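Skevau Book Lamp, clip model

The Skevau is a small reading lamp for people who read long novels late in the evening. It holds on the back cover of the book with a soft clip and gives light on both pages. We made the first version for ourselves, with thick fantasy paperbacks in mind, and the clip opens wide enough for a volume of 1245 pages.

The light has 2 colors, warm and neutral. Most of our customers stay with warm. The lamp works 60 hours on one charge at the lowest level. At the highest level it is much less, so please charge it before a trip. The cable is in the box, the wall plug is not.

The neck bends in every direction and keeps its position. If you read in bed beside someone who sleeps, turn the head down toward the spine of the book and choose the lowest level. On very thin pages, as in some collected editions, the light can shine through from the other side - in this case the warm color is more comfortable.

Please do not put the clip on the pages themselves. It should sit on the cover only, otherwise it can leave a mark. For hardcovers with a paper jacket we advise to take the jacket off first. 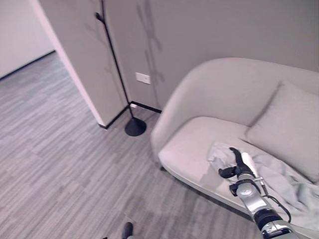 Jafarzadeh writes that the lamp stayed in place through a whole werewolf series, also when the book was held with one hand, but that the button is hard to find in the dark. The newer lamps have a small raised dot on the button for this reason.

Item number 281. Sold in black and in cream. Orders are packed in our Indthorpe shop and sent in a paper envelope. A spare clip pad can be ordered separately, and it also fits the older Pulalen lamp.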